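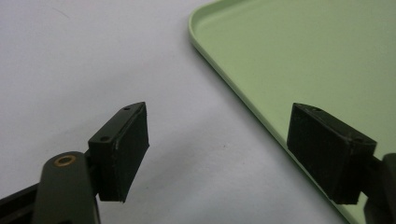 Search this site
Enter keywords
Go

Speaker notes – "Reading the Hedge"
Drekthorpe village hall, evening session, 42 chairs out

Start before people have stopped talking. Say good evening, thank Annag Tennant for the invitation and for the lift from the station. Ask who walked here tonight. Then ask which of them walked past a hedge. Wait for it! Most hands should still be up.

OK, so. I have been in love with hedges for a very long time and I want to spend the next hour passing that on. A hedge is a fence that somebody grew, and a good one can outlive every house on the road. People planted them to keep cows in and neighbors out, and then the hedges just carried on, filling up with birds and brambles and lost gloves.

SLIDE 2 – the Olari lane
Let them look. Don't talk over this one.

This is the lane I grew up on. My mother sent me down it with a bucket every fall and I came home with scratched arms and half a bucket, the other half being inside me. I thought it was one plant. I was 26 before Bimla Saxena walked me along it and started naming things: hawthorn, hazel, field maple, dog rose, spindle (oh, spindle, pink fruit with orange seeds, who allowed that?), and I had to sit down on the bank.

Pass the twig tray around now. Remind them the blackthorn is the one with the long spines and it goes back in the tray point down.

SLIDE 3 – counting species
You will hear that you can date a hedge by counting the woody species in a 30-yard stretch, one species for each hundred years. It's a lovely idea and it gets people outdoors, so I'm fond of it. It also goes wrong a lot. Some hedges were planted mixed from the first day. Some sit next to a wood and pick up new species fast. Use it as a reason to go and look, then go to the old maps.

Our stretch at Bhardwaj Farm came out at 10 species, and the farm family had always said it was a thousand years old. Trilok Pandey went through the estate papers and found the planting bill. It was for the reign of Queen Victoria. (Pause. This gets a laugh if I don't rush it.) The family has been very good about it.

SLIDE 4 – laying
Main section, give it 15 minutes.

Left alone, a hedge wants to be a row of trees. It gets tall and gappy at the bottom and the sheep walk straight through. So in winter, when the sap is down, you cut each stem most of the way through near the ground and lean it over. It looks terrible. It looks like you've killed it. Then in April the whole length throws up new shoots from the base, and I still go out every morning to check on them like a kid with a bean in a jar.

Show the billhook – keep the cover on.

Things to say here:
- Always lay uphill.
- Leave a strip of bark and living wood at the cut, thin enough to bend.
- Gloves. Real leather ones.
- Don't burn the brush pile without checking what has moved into it.

Corina Stöckli will stand up and show the angle of the cut on the hazel pole. Give her room. She's left-handed, so the people on the window side get the better view and should be told.

SLIDE 5 – who lives in there
Wrens, dormice if you're lucky, bank voles, moths by the hundred. Play the wren recording. Tell them the size of the bird AFTER they've heard it.

If running late, skip the bit about ditches. (I will be sad, but skip it.)

SLIDE 6 – Fesow
The Fesow stretch is 1,166 yards and we have laid two sections of it so far. Naheed Mirani keeps the sign-up sheet, by the coats. No experience needed, we lend the tools, there is soup. You'll be slow at first and it really doesn't matter, the hedge has plenty of time.

Questions. Somebody will ask about flail cutting by the roadside. Be fair – it's quick and farmers are busy – then say every third year would be kinder than every year, and leave the berries on until late winter if you can.

Collect the twigs. Check for the blackthorn.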